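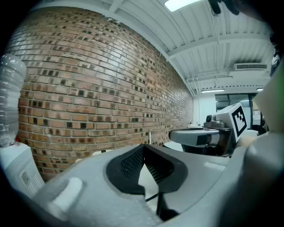 Words by Poul Thorlacius | Pestard, Oststead works | Jan 7, 2019

Brick wall, white ceiling, and the grippers out in front. When people at home ask me what I do all day now, that corner of the building is more or less what comes to mind, so I wanted it at the top of the page.

For those of you who don't know us, Pestard packs and ships small household goods, and the Oststead works is the older of our two buildings (the other one is over in Jirnbridge, and they never let us forget that they have the better parking). There are 27 of us on the packing side. Last June we began moving some of the picking and placing over to machines, and I promised a few people that once we had settled in I would write down how it has gone — the good parts and the grumbling both.

The hand-held grippers came first. You hold one, you do the job the way you always did it, and the movement gets recorded so that the arms on the line can be taught from it. I had packed boxes for most of my working life and never once had to think about which way my wrist turns when I pick up a bottle. Now I think about it all the time, even at the kitchen sink, and my wife has started to remark on it.

The square black-and-white pattern on the white cube is a marker. Our newer people tend to ask about those before they ask about anything else, and I'm glad when they do, so please keep asking.

What has changed most is the talk. On the old line you stood next to the same two people for a whole shift and you knew everything about their children, their knees and their gardens. With the grippers we work in shorter turns and swap places more, and I have gotten to know folks from the far end that I had only ever nodded to at the coffee machine. A few of us do miss the old way, and I would be fibbing if I said I wasn't one of them now and then.

The lifting is easier, no question about it. I used to go home with a sore shoulder through the whole holiday rush, and this winter I have been able to shovel the drive without complaining (much). The sitting and checking is harder on the eyes, though, and we have asked for longer breaks between turns. We got 2 extra ones per shift, and they have made a real difference to the afternoons.

Nobody on packing lost their place over this, which was the first thing we asked about and the thing we asked about most often. Four people moved over to Sales, where they answer questions from shops all day, and they seem to like the chairs. The rest of us split our time between the grippers and the packing tables, with a new list going up by the time clock every other week.

We had almost 70 visitors at the family evening, and plenty of the kids wanted to try a gripper for themselves. My granddaughter was very good at it — quicker than me, I'm afraid, and she let me know it all the way home.

If you worked at Oststead in the old days and would like to come by and see how things are done now, leave word at the front desk and I'll walk you around. There is usually coffee on, and I am told I talk too much, so do allow yourself a good hour.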